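Moved the last of the stock into the deep gray bins this week, and a few people asked how it went, so this is a thread about bins. It's mostly dull. Mute me if you follow for the bike stuff.

Background for anyone new: I run the stockroom at Dirnetgate. We sell secondhand hardware by mail. Hinges, drawer pulls, casters, door plates, lamp fittings, tool handles, and a lot of things that come in a coffee can with no name on it.

Until November everything lived in cardboard. Cardboard is cheap and you can write on it. It also sags at the bottom once you fill it with hinges, and our floor sweats in the mornings.

We bought the bins used, from a warehouse in Irncombe that was closing. Roughly 500 of them in different sizes. Most are the shallow kind. The deep ones went fastest, so I took every one they would sell me.

Emiliano Alvarado drove the truck. Two trips, and on the second one we found out that the big ones don't nest as tightly as the small ones. Measure a stack before you rent a truck. Measuring one bin and multiplying gets you a wrong answer.

First thing we did was wash them. Warm water, dish soap, a stiff brush, rinse, then upside down on the racks overnight. Old tape residue took cooking oil and a plastic scraper. Labels that had been on for years came off in strips.

I did not try to get the scratches out. A bin that has had metal parts dragged across the bottom is going to be scratched, and it will be more scratched by spring. It holds just as much.

What I did check, one at a time: corners, rims, and the line where the floor meets the walls. Press with your thumb. If it gives or clicks, put it aside. We use the bad ones for packing paper.

On depth. A shallow bin shows you everything in it. A deep bin shows you the top layer, and whatever is underneath may as well be in another building. I knew this and still filled the first few with mixed brass.

Shota Chiba spent most of an afternoon looking for one lamp collar in bin 524. It was on the bottom, in the corner, under a pile of shelf brackets. After that we made the rule: one kind of thing per deep bin. 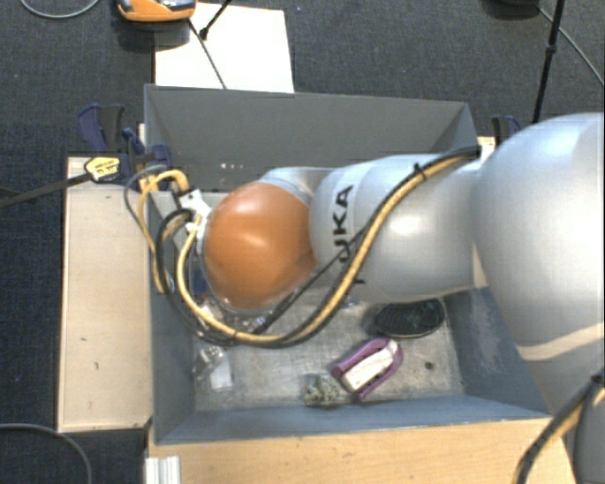 Deep gray bin. Scratched floor, pale scuffs on the right wall, a few white specks on the back one.

The sloping sides are worth knowing about if you're shopping for used bins. You lose space at the bottom compared with what the rim measurement tells you. Long parts that fit across the top won't lie flat on the floor. Measure down there too.

The slope does help when you're reaching in for the last few pieces. Your knuckles have somewhere to go.

Walls get scuffed no matter what you do. If the scuffs bother you, a damp melamine sponge takes off the ones that are only rubbed-on color. Real scrapes stay.

Gray has been fine for brass and white porcelain. It's bad for zinc and for plain steel screws, which more or less disappear against it. For those I cut a piece of old cream bedsheet to fit the bottom. Looks silly, works well enough, goes in the wash.

Labels. We tried the sticky kind and they peel in the cold. Now it's a card in a clear sleeve, tied through the handle. Card has the bin number, what's in it, and the date somebody last sorted it.

I write the cards in pencil. Mayu Ueda wants them printed. We have had this conversation several times. The pencil ones get changed when the contents change – the printed ones in the front office still list things we sold out of in the summer.

Shelving: deep bins go at waist height or lower. A full one of casters is more than I want to lift off anything above my chest. Light, bulky things like lampshade frames can go up top.

Leave a hand's width above each bin if you can spare it. If you can't get your arm in without pulling the bin out, you'll pull it out every time, and the shelf edge takes a beating.

Weight. I set a limit of 20 kilos and painted a line inside a couple of the bins as a guide. The line turned out to be useless, a bin of hinges is over the limit long before it reaches the paint and a bin of wooden knobs never gets there. We weigh them now. Bathroom scale, a square of board on top.

Question from Lensa Ejigu: do you use lids? No. I bought a few and they slow everything down. For dust we lay a sheet of cardboard over the bins we don't open much. We still have plenty of cardboard.

Another one, about dividers. Yes in the shallow bins, no in the deep ones. Small parts work their way under a divider unless it's cut very close, and then you have one bin with two kinds of thing in it and a piece of board in the middle.

For tiny parts I put smaller tubs inside the deep bin. The ones from Siqueira, the deli down the road, are a good size. They save them for us and I take over a bag of clean jars when I pick them up.

Cleaning schedule, such as it is. When a bin runs out it gets tipped over the trash, wiped, and checked at the corners before anything new goes in. That's all. If we wait for a cleaning day there is no cleaning day.

You'd be surprised what collects in the bottom. Rust flakes, sawdust, one earring, many staples. I keep a magnet wrapped in a rag for the staples. Pull the rag off over the trash and they all drop.

Things I'd do differently: sort before moving. We moved first and planned to sort later, and I was still here at 11 at night with a heap of door plates on the packing table, deciding which ones counted as the same door plate.

I'd also number the shelves before the bins. We did it the other way, so now 524 sits next to the back door for no reason anyone can explain to a new person.

Akihiko Hamada asked if we have any spare. Some of the shallow ones, yes. Come by before noon and bring your own straps. None of the deep ones are going anywhere.

Also asked: what happened to the Dendis racks. Still using them. They're a bit narrow for the big bins, so those stick out in front by a couple of fingers. I put a strip of old carpet on the front rail and it stopped them sliding.

Next is the lamp fittings, which I've been putting off. There's a whole wall of them, still in cardboard, and the bottom row is starting to lean. I'll post when the first shelf is done.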